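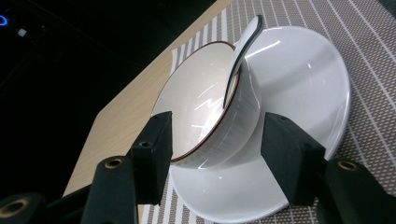

Petari, 26th May

skem_dad
Handheld gripper build, part 3. Fingers are done, finally. Black printed segments, brass inserts for the pivots, flat pads at the tips. Been using the dinner stuff as test objects bc its what I have. Bowl with the brown line on the rim, tipped up on the big plate, spoon still in it. Pads go on both sides of the bowl wall. Glaze is slick as anything so pad material is my big question. Currently a stick-on sheet from Lotside. What are you all using?

rivetcounter
nice. what inserts? mine pull out every time I overtighten

skem_dad
Heat set, soldering iron, went slow. Bag of 500 so I can afford to ruin a few. Lost maybe a dozen learning

Dragica Kos
Rubber sheet is wrong for glazed stuff imo. Go silicone, cast it thin. I did 1,000 cycles on a mug in February and the stick-on kind was peeling at the corners way before that.

tuckerbench
Disagree. Silicone picks up every crumb on the table and then its slicker than what you started with. Texture the print, skip the pad. Cheaper too

Dragica Kos
Wipe it?? Textured print on ceramic is plastic on glass. Let go of a bowl like that over tile and tell me how it went.

tuckerbench
Over a table, with a placemat. Like OP. Not tile. And I've done it for a year

rivetcounter
can you two do this in the pads thread

skem_dad
No its useful, keep going. Bigger problem is the approach angle tho. If I come in low the finger bodies get near the tabletop before the pads are where I want them. Moved the plate and placemat over and did some open-hand passes on bare wood to look at clearance.

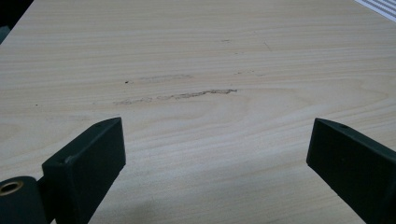 Fingers all the way open there's plenty of room between them, so width is fine. Its height. Thinking I take a few mm off the underside of the tip block, but theres the little hole on top and I dont want to thin it out too much around that.

pavlovic_fan22
Chamfer the underside, leave the top alone. The Pavlović finger files have it already, just steal that bit

skem_dad
Those are for the wider pads no?

pavlovic_fan22
Yeah scale it. or dont scale, just measure, its one cut

tuckerbench
Also whats with the scuff on the table lol

skem_dad
Old table. Next question

Dragica Kos
What encoder counts are you getting closed vs closed on the bowl wall? That'll tell you more about grip than staring at the pads.

skem_dad
2,190 shut on nothing, 2,078 on the wall. Skemilent board, stock settings

Dragica Kos
OK do it ten times and post the spread. If it wanders your pads are squishing or the pivots have slop. My money's on pivots.

tuckerbench
pads

skem_dad
Will run it tonite after the dishes are back in the cupboard. Chamfer first, then numbers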